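Toy bin, wash and sort trial: notebook

Mar 21, 2019
Kept by Maarja Dzene, Pidance workshop
14 shares | 3 comments

Purpose: settle how the mixed toys are kept between sessions. The Kütt playroom wants one container that can go out and come back without anybody sorting it on the floor. In January we tried lidded tubs. They were dropped because damp stayed in the rope toys and the plush, and the tubs smelled by the end of the week.

Material: one metal bin, open top. Contents are mixed on purpose: spiky balls, smooth balls, knotted rope toys, building bricks, a small plush, a piece of light blue cloth. Green cloth on both tables, as before. The magenta bowl stays on the second table and is for anything found split or with a loose thread.

Wash: hard toys and soft toys done separately, some 200 ml of the Cavonico concentrate in the large sink for the hard ones. Soft toys by hand in plain soap. Everything left on the rack overnight before going back in the bin.

Filling order is the part that matters. If the cloth goes in first it ends up under the ropes and has to be dug out. Ropes catch on the spikes of the balls and lift two or three other items with them. Current practice is hard items first, ropes next, cloth and plush last.

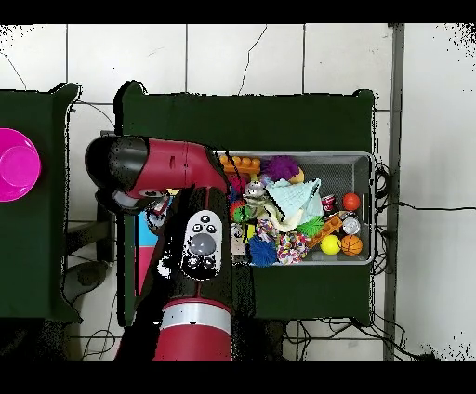

Algirdas Rebane objects to the cloth being in the bin at all. His view is that fabric belongs in a drawer and that one crumpled piece hides whatever is below it, so small items get missed at the check. He would also take out the can, as it is the only thing in there with a hard metal edge. Noted. The can goes for now; the cloth stays until the next wash, then we compare.

Colour boxes: the yellow, the light blue and the pink, placed in a column to the left of the bin. Each has one round hole in the top. Intended for the small pieces, which sink to the bottom of the bin and are the last to be found. Rules so far:

- Yellow: small blocks.
- Light blue: small odd parts.
- Pink: small balls, if they pass the hole without forcing.

The rope toys and the larger balls are not to be tried in the holes. Kristaps Kairys will cut a card gauge with the same opening so that pieces can be checked away from the boxes.

The tray liner from Cekeo has not been fitted. It was cut 3 mm over on the long side and buckles in the middle. Ott Sepp to trim it. If it still buckles, leave the bin bare, as it drains better anyway.

Position on the table: bin to the right, boxes to the left, enough space between them to lay a rope out straight when looking for frayed ends. Keep the bin off the table edge. The baseball and the small soccer ball both roll once they are lifted out, so they should go in the bowl while the rest is checked.

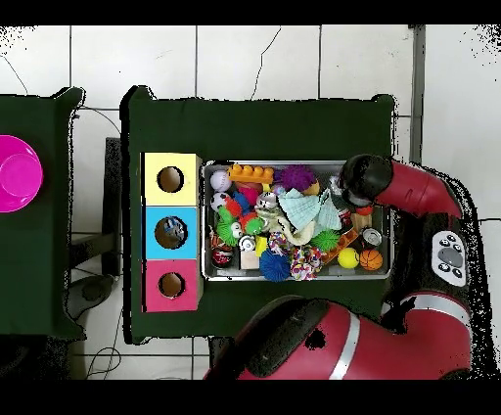
Still to do

Trim liner (Ott). Card gauge (Kristaps). Weigh the full bin, as Kütt asked whether one person can carry it up the stairs. Check the seams of the plush after the second wash. Find out whether the Cavonico product marks the green cloth; there is a spare piece in the cupboard to test on.

Comments (3)

Fabian Steiner
Did you rinse the spiky balls twice? Ours kept soap at the base of the spikes.

Maarja Dzene
Once only. Will do two rinses next time and write down the difference.

Ott Sepp
Liner trimmed, still not flat. I would leave it out.

Contact the workshop | © 2019 Pidance | Back to top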